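4. Donated Patrol Vehicles and the Cost of Keeping Them on the Road

4.1 Background to the Zonarcombe fleet

The Zonarcombe district police have received vehicles under the Santoro assistance program in two deliveries. The first was made up of pickup trucks for rural patrols, and the second of vans for moving staff and detainees between the district court and the outlying stations. Both were handed over complete, with a starter stock of filters, belts and brake pads, and both were entered in the district's books at no purchase cost.

That last point matters for what follows. The district sets its yearly maintenance budget as a share of the purchase value of its vehicles. A truck entered at no cost adds nothing to that total, so the fleet grew while the money for servicing it stayed where it was. Station officers were aware of this and raised it in their reports. The accounting rule was written for vehicles the district buys, and it has no line for gifts.

Earlier work on donated equipment has mostly looked at delivery: whether the goods arrived, whether they matched the order, and whether they were put to the intended use. Less has been written on the years after the starter stock runs out. We were interested in those years, and in particular in how often a patrol vehicle was off the road for want of fuel or a small part when the vehicle itself was sound.

Figure 2. Dark gray cylindrical segment with a rounded tip and pale surface scuffs.
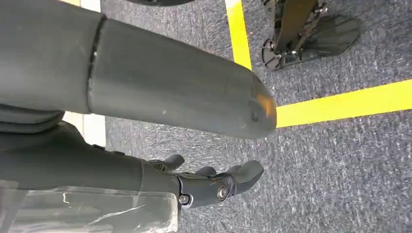
4.2 Records used

The main source is the set of daily vehicle sheets kept at each station. A sheet gives the plate number, the driver, the odometer reading at the start and end of the shift, fuel drawn, and a free-text space for faults. We drew a sample of 100 sheets from the four stations with unbroken records. Stations that had lost a binder, or that had changed to a different form partway through, were left out of the sample but were visited for interviews.

The sheets are uneven. Some drivers wrote full sentences in the fault space and others wrote a single word, most often "battery" or "tires." Where the entry was too short to classify, we looked for a matching entry in the workshop ledger. If there was no match, the sheet was coded as "fault, type unknown" and kept in the sample.

Fuel was easier to follow. All stations draw on the same supplier, Firkico, which bills the district monthly and lists each fill by plate number. When the district is behind on its account, Firkico moves it to prepayment, and a station can then draw only what has been paid for. We compared the dates of prepayment with the sheets to see whether patrols were shortened or dropped on those days.
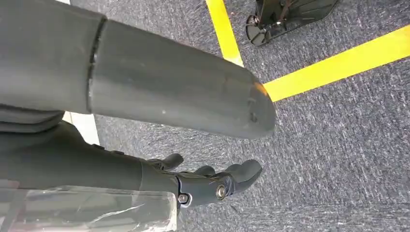 4 min read

4.3 Findings on fuel and parts

Fuel shortage was the most common reason given for a vehicle standing idle during a scheduled patrol. These entries fell mainly in the last part of the month, and mainly in periods when the district account was on prepayment. Drivers reported that they would set out with a low tank and stay close to the station. Several said they had been pushed or towed back at least once, usually by a passing farm vehicle. The sheets for those shifts tend to show a short distance and no fault, which means that a count of faults alone would miss them.

Small parts came second. The starter stock supplied with the pickups had been used up in the first years of service, and the filters and belts fitted to that model are not carried by local shops. The workshop can order them through a dealer in the port, but each order needs a signature from the district office, and the office prefers to wait until several requests can be sent together. A truck may therefore wait on a belt that costs less than a tank of fuel.

Mechanics dealt with this in the usual way, by taking parts from vehicles already out of service. One pickup at the central yard had supplied an alternator, a radiator, both mirrors and the driver's seat. It was still listed as active at the time of our visit, and we did not find a procedure for removing it from the list.

Major failures were uncommon. Engines and gearboxes held up well, and mechanics spoke favorably of both models. The vans had more trouble with sliding doors than with anything under the hood.

4.4 Differences between stations

Stations differed more than we expected given that they share a supplier and a workshop. Three of them let drivers take whichever vehicle was free. At the other, each driver was assigned a vehicle and was expected to check the oil and tire pressure before signing it out. Sheets from that station carry longer fault entries and report problems earlier, often as a noise or a slow leak. We cannot say from this sample that the practice reduced time off the road, as the station also has the shortest patrol routes and the best roads.

The sergeant in charge there keeps a small cash fund for bulbs, fuses and tire repairs, refilled by the district against receipts. Officers at other stations knew of the fund and said they had asked for one. The district office told us that such funds are allowed but that each must be approved separately.

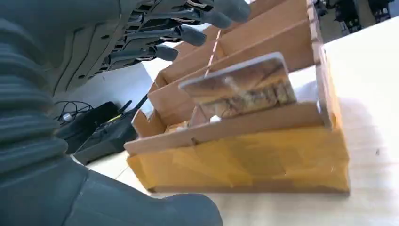

FLESTTON, February 11, 2023

4.5 Notes on the interviews

Interviews with mechanics and station officers were carried out by Cosimo Ferraro, who also coded the fault entries. A first round took place in August and covered the central yard and the stations in the sample. A second round was added for the stations with broken records. Interviews were not taped. Notes were typed up the same day and read back to the person interviewed, who could correct or withdraw any part.

Two officers withdrew remarks about the prepayment periods, and these have not been used. One mechanic asked us to add that the workshop has no lift suited to the vans, so that work under the vehicle is done over a pit built for smaller cars. This was confirmed on a later visit and is taken up again in Section 5, together with the question of whether workshop equipment should be covered in the same agreement as the vehicles.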